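Talk notes - bins, totes and what lives in the bottom of them
Slot is straight after lunch so keep it brisk. 20 mins, questions after.

OPEN
Morning/afternoon everyone. Who here has cleaned out a tote this month? Wait for hands. Who has cleaned the floor of one, corners and all? Fewer hands. Good, carry on.

Say where I'm from: Cellmont stores, the picking side. Job for the last while has been bins. Buying them, washing them, arguing over them. 197 in use on our site when we did the audit. Don't dwell on number.

WHY THE FLOOR MATTERS
Everyone looks at the walls. Walls get the label, walls get the knocks from trolleys. But the floor takes the weight. Every item dropped, slid, dragged. Small parts are worst, they scrape along till they find a corner.

Scuffs are fine. Say it twice, people panic about scuffs. Scratches you can feel with a fingernail = look closer. Raised edge = out of service, no debate. Snags bags, snags gloves.

Cloudy patches. Usually rubbing, sometimes cleaner residue. Wipe with a damp cloth, let it dry, look again. If it comes straight back it's wear. Log it and move on.

Tell the Grelelier story here if time. Short version: they swapped 60 bins for cosmetic marks, kept the ones with bad corners. Wrong way round!! Pause for laugh, may not come.

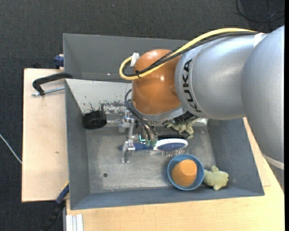 SLOPED SIDES
Big argument at our place, still going. Sloped walls bring stuff back to the middle, easier to reach, less digging about. But you lose room at the bottom and they don't stack as snug unless they nest. For loose small items I'd go sloped every time. Boxes, straight sides. Mixed, depends, ask me after.

Mnguni tried both for a season, half and half. Pickers prefered sloped. Stores team prefered straight. Nobody budged.

HOLES
Check what yours are for before you tape over them!! Could be a drain, could be a fixing. Poke a cloth through, see what comes out. We got washers, a pen lid, a lot of fluff.

If small parts can drop through, put a liner in. Cut it so it lies flat. Curled liner is worse than no liner.

CLEANING ROUTINE
Empty it completly. Not "mostly".
Brush first, dry. Corners before middle.
Then damp cloth. Go easy on the soap.
Leave to dry before anything goes back.
Takes us 3 minutes a bin when we're not chatting.

Side by side compartments - do both. One always gets forgotten, generally the back one. Stuff hops over the divider.

Cultico sheet is on the table by the door, one page, take one. 59 copies so share if we run out.

CLOSE
Ask for their worst find at the bottom of a bin. Ours was half a sandwich. Then questions, then get off, the next speaker needs the laptop.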